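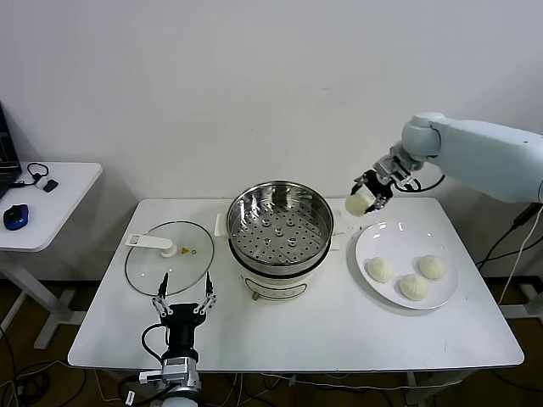

Reheating buns from the fridge takes longer than people expect, according to one regular at our Saturday table, and she'd rather wait for a proper steam than have a chewy one out of the microwave. She got no argument from me! I've eaten far too many rubbery buns in my time, and the bun mornings at the Risinley hall have spoiled me for anything else.

So, the news. The bun mornings are back from this Saturday, and they're going to be a bit bigger than last time. We had 114 buns go out over the last run and the queue was still in the corridor when the dough ran out (sorry to everybody who went home with only a cup of tea). This time there are 15 places at the shaping table, up from the handful we could squeeze in before, and you can still just turn up and eat if you don't fancy getting flour up your sleeves.

The dough is the same plain white one as before, with flour from Chowdary, the shop on the corner by the bus stop. They've put a sack by for us again, and a bag of the dried mushrooms I keep going on about. Fillings will be pork and spring onion, mushroom and cabbage, and a sweet red bean one for the end. If you want yours with no filling at all, to dip in soup, say so early on, as the plain ones get shaped first.

We're sticking with small electric steamers. I did look at a big stacked thing from the Fanine catalogue, but it was dear and it wanted its own cupboard. A little one on the table is easier to get round, and you can lift the lid and see how things are going - although please don't do that too often, I know it's tempting. Buns want space between them as well. They puff up more than you think, and two stuck together will tear when you pull them apart and lose that nice twist on top.

We're also having a go at pleating properly. I can manage a decent twist now after months of making what my family called turnips. The trick for me was rolling the edges thinner than the middle and turning the bun with one hand while the other one does the pinching. It's slow at first and then suddenly your hands get it.

Doors open at 10 and the first batch should be out before 11. It's £6 to shape and eat, £3 if you're only eating, and under-fives are free. Places at the shaping table can be booked on the Zokau page or on the sheet by the hall door. Bring an apron and a tub with a lid if you want to take any home. Dipping sauce is on me, and there'll be a mild one for the children as well as the usual.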